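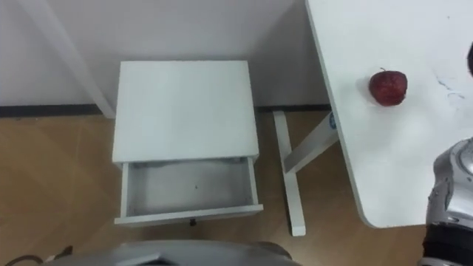
To: Kalurine Residence Members List
From: Plurell Housing Office
Subject: Re: Room clearance before the summer turnover

Dear members,

The Office has received several replies to its notice and answers the most common one below for the benefit of the whole list.

> The notice says that rooms must be cleared by 30th April, but my
> agreement with Curnix runs longer than that. Does the date apply
> to me? I would also like to know what happens to items left in the
> shared kitchens, and whether the storage fee has changed.

The date applies to all residents whose agreements are held directly with Plurell. Residents placed through Curnix keep the end date printed on their own agreement and need only follow the steps for shared areas. Of the 2,316 rooms on the Kalurine site, 332 are held under Curnix agreements.

The steps are as follows.

1. Remove food and cookware from the shared kitchens. Items without a room label will be given to the Pal exchange store, where residents may collect them free of charge until the store closes for the season.

2. Book storage through the residence desk. The fee is unchanged. Each resident may store up to 3 boxes, and boxes are held until October. Bicycles are recorded separately and do not count toward this limit.

3. Empty all furniture in the room. Drawers should be left open so that they can be checked without delay.

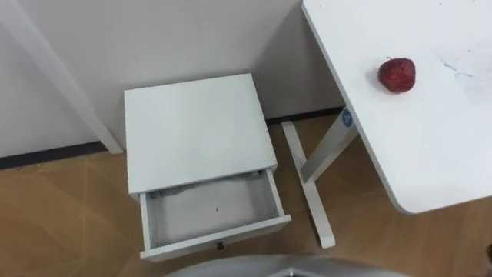

4. Return keys and access cards to the desk in the envelope provided, with the room number written on the front. Keys left in rooms are treated as unreturned.

5. Leave a forwarding address. Mail is redirected only when a signed form is on file – a message to this list is not enough.

Residents who are staying through the summer should confirm this with the desk even if they have already told the Office in person. The Office has 1,391 confirmations on file so far.

Questions about deposits should be sent to the Office directly and not to the list, as they often include private details.

Plurell Housing Office
Kalurine Residence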